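I rang Kamonchanok Kaewkla a little after breakfast my time, and she was already two coffees in and halfway through a rewrite. She's the designer behind Varik, the tabletop roleplaying game about a drowned trading coast that my own group has been playing since summer, and she's in the last stretch on its first big supplement, Piras.

"It was meant to be a city book," she told me. "One city, 32 pages, done. Then I wrote the harbour and the harbour wanted an empire."

The manuscript has grown a fair bit since then! Her file had 916 separate entries in it when we spoke, counting every tavern, smuggler and saint's day, and she's been cutting all week. I asked what went first. "Tavern menus," she said, laughing. "I love a menu. My editor at Stokamura doesn't love a menu."

What I really wanted to know about was the magic. In the core game, spellcasters borrow power from the tide and have to give it back before the session ends, and my players grumble about it constantly (our sorcerer has drowned twice). Piras adds a second method called flovex, where you trade away a memory instead. The player writes it on a card and hands it over, and the GM can spend it later.

"People worry it'll be gloomy," Kamonchanok said. "At my table it's the funniest thing in the book. Someone traded away the memory of how doors work. We played a whole heist around that."
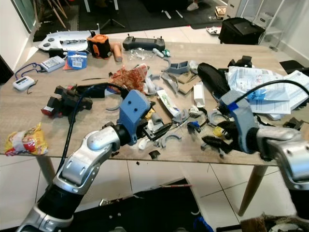
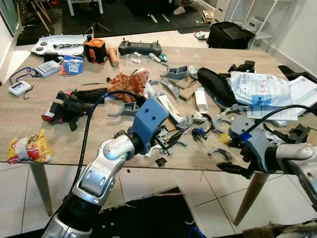
We got onto the seven guilds next, and I'll admit I had favourites going in. The one I keep coming back to is the Salvors, who pull wreckage off the seabed and sell it by the basket, and whose hall is a nightmare of random tables. You roll for what's in the pile, then roll again for who else wants it. I told her I picture their sorting bench as a wooden table so thick with tools, parts and scraps that you'd never find your own dice on it, and she was delighted. "Yes! And the treasure is whatever the players decide it is. I only give them the colour and the weight. They argue the rest out."

I asked if she plans for that arguing. She does. There's a rule in the guild chapter that lets any player name what a salvaged thing used to be, as long as one other player disagrees out loud. Whoever loses gets a token. She playtested it with a group of strangers and says the first session ran long over a rusty hinge.

Solo play is in too, though it's shorter than I'd hoped. "I had a proper journal system and it read like homework," she said. "What's left is a page of prompts and a map you fill in yourself. I'd sooner it was small and got used."

She wouldn't give me a release date, but she did say the art is nearly in and the index is making her cry. I've asked for the cut menus. She's thinking about it.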